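An afternoon at the Vistness open lab
By Natália Caldeira
April

I went along to the Vistness open day expecting the usual: a big orange arm, a man in a fleece, a lot of talk about the future of work. The members' secretary had asked for two sides on whether any of it would be useful to small packing firms like ours. I can do it in one.

There were three benches open to visitors. The first was a conveyor and had broken down before lunch. The second was Davon's, with a screen I couldn't get near. That left the picking bench at the back, run by Tumelo Moodley and Mahfuz Rathnayake, where I spent most of my visit and drank two cups of very weak tea.
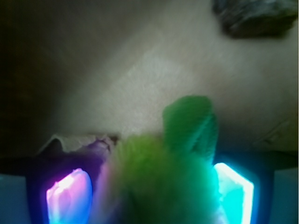 Moodley's subject is touch. His argument is that picking machines have relied too much on cameras looking down from overhead, and that a hand ought to know what it has hold of. So each finger has a soft pad which is lit from within, and a small camera behind the pad watches how it gets squashed. It looks like a nightclub, one finger pink and violet, the other turquoise, with something green and fuzzy in between. I asked what the colours were for. He said they help the software work out the shape of the dent. I asked whether plain white would do, and got a longer answer than I could write down.

The claim on the handout was that the hand can deal with "unfamiliar mixed goods". I have worked with mixed goods for a long time and I have views on that phrase. Mixed goods, to me, means a tote with shrink-wrap hanging off it, one burst bag of screws and a box somebody has stood on. Rathnayake was fair about this when I put it to him. He said the items were picked to differ in softness and size, and that nobody was pretending it was a warehouse.

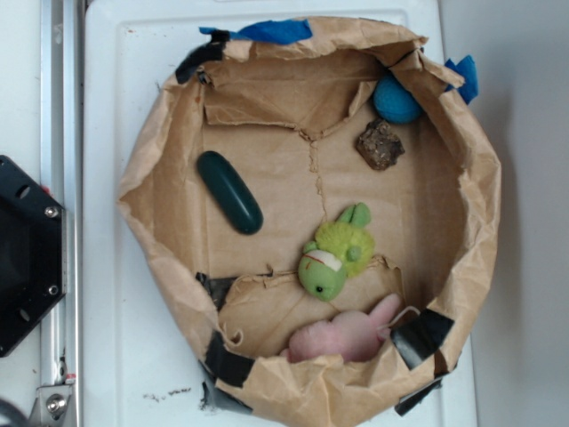

He gave me the figures without being pushed, which I liked. Over the morning the arm had made 64 attempts, and on 34 of those the item was lifted and put down where it was meant to go. I make that a little over half. Another 13 were stopped by the operator before the fingers closed, and he counts those as failures too. Sunumis, who had a stand in the corridor, were quoting a much better number for their own gripper, but couldn't tell me what it had been picking up.

Sibusiso Pretorius from Hermans was standing next to me and asked about speed. Moodley said speed wasn't what they were testing. Pretorius said it was what he would be paying for. There was a bit of a silence after that.
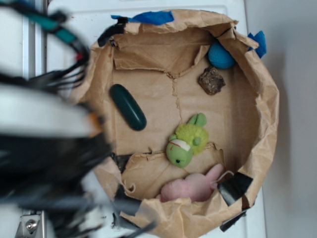 My own question was about the container. Our stock arrives in stiff plastic totes with straight sides, and a hand that works in one sort of box may well be no good in another. Theirs was brown paper, crumpled up into a rough ring and held with blue and black tape, with a rock, a ball and a couple of soft toys in it, the turtle lying on its side with a band round its forehead. Moodley says soft walls are harder, as they give when touched and confuse the pads. He may be right. I would still like to see it reach into the corner of a tote, and he has agreed to try if we send one over. Tumelo Fourie in the stores is sorting that out.

Would I buy one? No, and to be fair they aren't selling. The touch idea seems sound to me and the two of them answered what they were asked. But just over half is a poor morning for a new starter on our line, and the handout should say "small soft things and a rock" in place of "mixed goods". I'll go back when they have tried the tote.

Recent items
Pallet wrap: are we using too much?
Notes from the spring members' meeting
Hermans site visit, places still open
Second-hand label printers wanted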